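Brendlow Cloth Trial

The Brendlow cloth trial is a bench procedure for comparing robot grippers on soft goods, mainly towels, dishcloths and cleaning rags. It takes its name from the Brendlow workshop, where it was first written down on the back of a parts invoice. The invoice has been lost. The procedure has survived, largely through people complaining about it.

Background

Most gripper tests in use at the time relied on blocks, cans and other things that stay the shape they were left in. Leena Kemppainen, then a technician at Brendlow, noted that a gripper could score very well on blocks and still be defeated by a dishcloth. Her first draft of the trial had one item in it, a hand towel, and one rule, which was that the operator could not help. The rule was broken during the first session and has been restated in every version of the procedure.

Procedure

The cloth is dropped from waist height onto a bare floor and left as it lands. The arm approaches from above, closes on any part of the cloth, lifts it clear and holds it for 5 seconds. The fingers may take an edge, a corner or a fold in the middle. A pick counts as a failure if the cloth falls, or if the gripper comes up holding nothing, a result the score sheet lists as "air."

A wrist camera is required, and the footage is reviewed after each session. Early versions allowed a ceiling camera instead, until it became clear that the ceiling camera mostly recorded the top of the arm.

Grippers compared

The best known comparison set the Ultum, a two-finger parallel gripper with hard tips, against the Vultine, which has softer pads and costs a good deal more. Each was given 93 picks. The Ultum did better on thin cloth, where its narrow tips could get under a fold. The Vultine did better on thick towels and worse on nearly everything else, a finding its owners described as promising.

A third entry, the Namboodiri controller, is strictly speaking not a gripper at all. It limits closing force and was tried on both hands in turn. With it, the Ultum stopped pinching the floor, and the floor has been in better condition ever since. A longer run of 271 picks was later made with the Ultum and the controller together, over several evenings and one Wednesday that the log describes only as "long."

Criticism

Critics point out that the trial says nothing about folding, which is what most people want done with a towel. Others object to the drop, on the grounds that no two drops are alike. Supporters reply that laundry has the same defect. Version 2 of the procedure added a standard way of dropping the cloth, and most workshops ignore it.
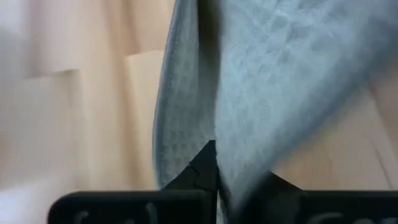

Does a stronger grip make a gripper better at picking up cloth?

Only up to a point. Once the fingers hold the fabric without slipping, more force adds little, and where the fingers land matters more. Tip shape and approach angle account for most of the difference between hands.

See also: fingertip pads; force limiting; wrist cameras; towel folding (disputed)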